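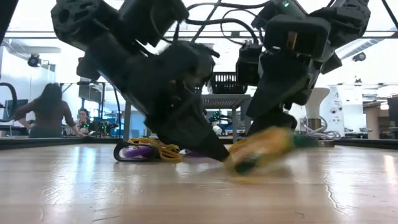
Sida, 13 de agosto de 2023

Guia de montagem e utilização do organizador de mesa Folport
Secção 4: Arrumar as coisas pequenas

Chegámos à parte de que mais gostamos neste guia. Se seguiu as secções anteriores, o seu suporte já está de pé, com as bases apertadas e os cestos prontos a encaixar, e agora falta apenas aquilo para que o comprou: dar um lugar certo aos elásticos de cabelo, às fitas, aos lápis de cera e a todas aquelas miudezas que passam a vida em cima da mesa (e que desaparecem sempre que fazem falta!). Reserve um bocadinho de tempo sem pressas, ponha uma música de que goste e vá fazendo um passo de cada vez.

Antes de começar

Escolha uma mesa firme e nivelada, de preferência de madeira clara, onde os elásticos escuros se veem bem. Uma mesa com riscos e marcas de uso serve perfeitamente. Passe um pano macio pelo tampo e deixe-o secar.

Atenção: não coloque o suporte mesmo à beira da mesa. Os pés são finos e, com os cestos cheios, um encontrão pode fazê-lo tombar.

Passos

1. Pouse o suporte ao fundo da mesa, com a parte da frente dos cestos virada para si. Deve ficar com espaço livre à frente para espalhar as peças.

2. Encaixe os cestos de rede lado a lado. Se algum ficar torto, retire-o e volte a pousá-lo com calma, sem forçar a rede.

3. Junte sobre o tampo tudo o que quer guardar. Sabemos que a tentação é despejar a gaveta inteira de uma vez, mas trabalha-se muito melhor com um montinho pequeno, e o resto pode esperar numa caixa ao lado.

4. Desfaça os emaranhados. Os fios e as argolas amarelas, quando se enrolam uns nos outros, pedem paciência: procure uma ponta ou uma volta mais solta e puxe devagarinho, segurando o resto do monte com a outra mão.

5. Separe por tipo ou por cor, como lhe fizer mais sentido. Há quem ponha os elásticos escuros de um lado e os roxos do outro, e há quem prefira juntar tudo o que é de cabelo. Ambas as maneiras são boas, desde que toda a gente lá em casa a conheça.

6. Coloque cada grupo no seu cesto. As peças moles vão diretamente para o fundo; as caixas de lápis de cera ficam melhor ao alto, com a face impressa para a frente.

7. Deixe um cesto livre, se puder. Vai dar-lhe jeito para as coisas que aparecem durante a semana e ainda não têm sítio. 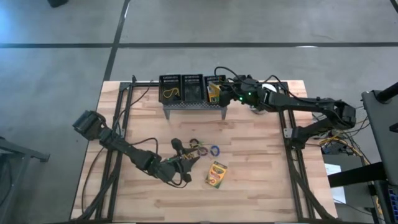
Fig. 12. Cestos no suporte, com a caixa de lápis de cera à direita e elásticos ainda por arrumar na mesa.

Nota: cada cesto Folport suporta até 600 g. Para lápis soltos, que podem escorregar pelos cantos, recomendamos a base interior Fitimum (referência 559), vendida em separado.

Nota: os elásticos de cabelo perdem força quando ficam esticados. Guarde-os soltos e evite prendê-los à volta do rebordo do cesto, por muito prático que pareça.

Cuidado: elásticos e outras peças pequenas devem ficar fora do alcance de crianças com menos de quatro anos.

Limpeza e manutenção

Uma vez por mês, esvazie os cestos e sacuda-os de cabeça para baixo. O pó e as aparas de cera que se agarram aos furinhos saem bem com uma escova macia e água morna com umas gotas de detergente. Seque com um pano antes de voltar a encaixar e não use palha de aço nem produtos com lixívia.

Se o suporte começar a abanar, reaperte as bases conforme a secção 2. Caso lhe falte alguma peça, peça o saco de parafusos Kiiskinen com o código 672 na loja onde fez a compra, levando consigo o talão.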